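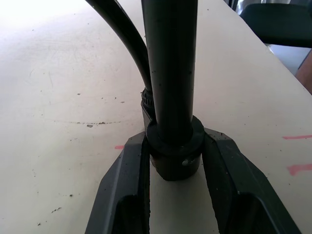 Pole mount

A pole mount is a support in which a single upright tube carries a lamp, sensor, antenna or similar fitting above a table or bench. The lower end of the tube is held in a collar, a thick ring that widens the footprint and keeps the tube upright.

Construction

The tube is usually aluminum or molded plastic. Matte black finishes are common because they limit glare, although they show dust readily. Bench models are often 200 mm tall; short versions measure 100 mm. The tube either presses into the collar or is held by a small screw set in the collar wall. Overtightening the screw can dent a thin tube or strip the thread in a plastic collar.

Cable entry

Power or signal cable may run inside the tube or beside it. Side-entry types use a threaded connector with a ribbed nut, tightened by hand, on a small bracket near the collar. The cable should approach the nut in a wide arc – a sharp bend at this point strains the conductors.

Care

Dust is removed with a dry cloth. The collar screw and connector nut are checked whenever the mount is moved.

See also: Cable gland; Lamp base; Set screw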